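Bineck Hand Gripper, long-term review
Posted August 2021

I have wanted a machine to tidy my dressing table since I was a kid, so take my excitement with that in mind. The Bineck is a hand-held gripper you squeeze yourself. You do the chore, the gripper records it, and a robot arm is supposed to learn from that later. I paid $759 for mine, plus $272 for the Plenia software plan.

The good news first - it's fun! After an evening or two I stopped thinking about my fingers and just picked things up. Hairbrushes, jars, folded washcloths, all fine. The rubbery pads hold on to a glossy lotion bottle better than I do with wet hands.

Now the harder part. I recorded 982 tries at clearing and wiping a table with a mirror on it, and the arm I trained at the Stindbridge workshop got decent at the clearing. It puts jars in a bin, slowly, and I grinned the whole time. Wiping glass is another story. It presses too hard or misses the surface, and reflections seem to throw it off badly. A friend with the bigger Quintero kit (she has 2,932 recordings, I am jealous) gets the same trouble with anything shiny.

So can a robot do your chores yet? One or two of them, in a room you have set up for it, with you standing close by. I would not leave it alone with anything breakable. But a year ago mine couldn't find the jar.

Gripes: the handle is bulky for small hands, the manual skips calibration almost completely, and my wrist was sore after long sessions. The next software update is due in September and I'll be installing it that same night. Four stars from me, and I'm already planning to try the bathroom shelf next. 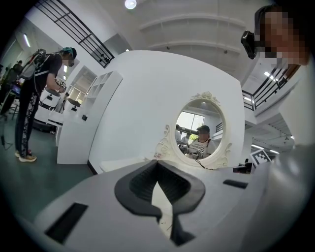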